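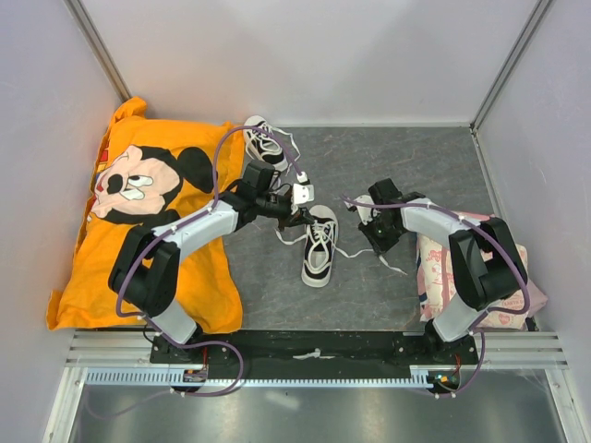

Round shoelaces come undone more often than flat ones, and I have spent more of this year on the reason than I planned to. It started as a side question while I was re-lacing my walking shoes and has turned into a small file of notes, which I am tidying up here so I can stop carrying them in my head.

The knot most of us use is a bow on top of a half knot. The half knot is the first crossing, left over right or right over left. The bow is the same thing done again with loops instead of ends. If the second crossing goes the opposite way to the first, you have a reef knot with loops, and the bow lies across the shoe. If both go the same way, you have a granny knot, and the bow twists until it points from toe to ankle. The granny is much the weaker of the two. Many adults tie it every morning and blame the laces.

To check your own, tie as usual, then pull gently on the lace at either side of the knot, underneath the bow. A reef stays crosswise. A granny rotates. The fix is to reverse the first crossing and leave the bow alone, as the hands know the bow too well to be retrained in a week. I reversed my half knot last August and still get it wrong when I am in a hurry.

What loosens a sound knot is a mixture of two things. The foot hitting the ground shakes the knot and works a little slack into its centre. The loops and free ends whip back and forth as the leg swings, and they tug on that slack. Neither does much alone. Sit on a bench and swing your legs and the bow will stay put for a long time. Stamp on the spot and you get a similar result. Walk, and both are going at once. Failure is not gradual, either. The knot sits there looking fine for most of an outing, then lets go over a few strides.

Material matters less than I expected and surface matters more. A smooth, round polyester lace with a hard core has very little to grip itself with. A flat cotton lace beds down and flattens in the knot. Waxed cotton is better again, though it collects grit, and on the gravel out past Brergate it turns grey after a couple of outings. I have no explanation for why most hiking boots ship with round laces, other than that they wear well over hooks and slide easily through eyelets when you tighten them.

My own trial was simple. I walked the Plondholm loop in the same pair of shoes, 16 outings in all, with a round lace on the left and a flat one on the right, then swapped sides at the midpoint. Both were tied as reefs. I noted which came undone and where. The round lace failed on most outings, usually on the descent. The flat one failed 2 times, both in long grass, and I put those down to snagging. It is not a large sample and I would not defend it to a statistician.

Murray Sawatzky read an earlier draft and objected that I had not controlled for the length of the free ends. He is right. Long ends have more mass to swing, and the round laces were longer by more than a thumb's length. I have since trimmed them and sealed the tips with heat-shrink tubing – the clear kind, cut to 16 mm, warmed over a candle and rolled between two bits of scrap wood while soft. I will repeat the walk when the track dries out.

For anyone who wants to keep their round laces, there are two modifications worth knowing. The first is to take the working loop around the base loop a second time before pulling it through. It still releases with a tug on one end. The second is the plain double knot, where you tie the loops together in another half knot. It holds, but it jams when wet and you will be picking at it with cold fingers in a car park.

I now use the extra turn on everything except my work boots, which have a zip. A spool of flat cotton lacing is on order from Galindo, 300 metres being the smallest quantity they sell. Anyone near Plondholm is welcome to a length, in black or off-white.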